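Plikis Tabletop Set

Version 3
Last updated: 24/01/2024
Maintained by Anselmo Portela

Overview

Plikis is a collection of 933 photos of small household objects on tables. It covers what tends to collect on a table in a shared room: remotes, pens, cases, small loose pieces, and vases of flowers. The photos were taken at two sites, Jultstead and Rangel. Each photo comes with a plain text file listing the objects a person could name in it.

What is included

photos/ holds the pictures, sorted by site.
labels/ holds one text file per photo, with the same base name.
objects.csv is the master list of object names, with the color and the shape given in separate columns.
splits/ holds the train and test lists. The test list has 318 photos.

Object names

Names are kept short and general. A thing gets a specific name only when its use is clear from the photo. Otherwise it is listed by shape and color, such as "black oblong case" or "small round piece, green." Small round pieces are labeled one by one, even when they touch. Pens and markers share one class. Thin sticks and rods that could not be told apart from pens go under "thin rod."

Vases are labeled apart from what is in them. The flowers and stems get their own line, and dried and fresh are marked only where the annotator was sure. In the first version a vase and its flowers were a single object, which made the counts for Jultstead look low.
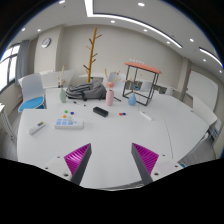 White table with green, pink, and blue vases along the back and a remote at left.

Layout of the tables

Tall things usually stand toward the back and flat things lie in front of them. Flat objects were put down at any angle. Seams and marks in a tabletop are not labeled.

Known problems

White objects on white tabletops are the weakest part of the labels. Remotes and thin sticks were missed most often, and 100 label files were corrected after a second pass in February of last year. Stems that cross in front of each other are labeled as one group. A few color names are a matter of opinion, mainly coral against pink and pale green against gray. The "color" column has the first annotator's choice.

Changes in version 3

Vases and flowers split into separate classes.
"Marker" merged into "pen or marker."
Duplicate photos from Rangel removed.

Use and contact

The set is free for teaching and research. Please credit it as "Plikis Tabletop Set, Sirier." Send label corrections to Anselmo Portela at Sirier with the photo name and the line that needs to change.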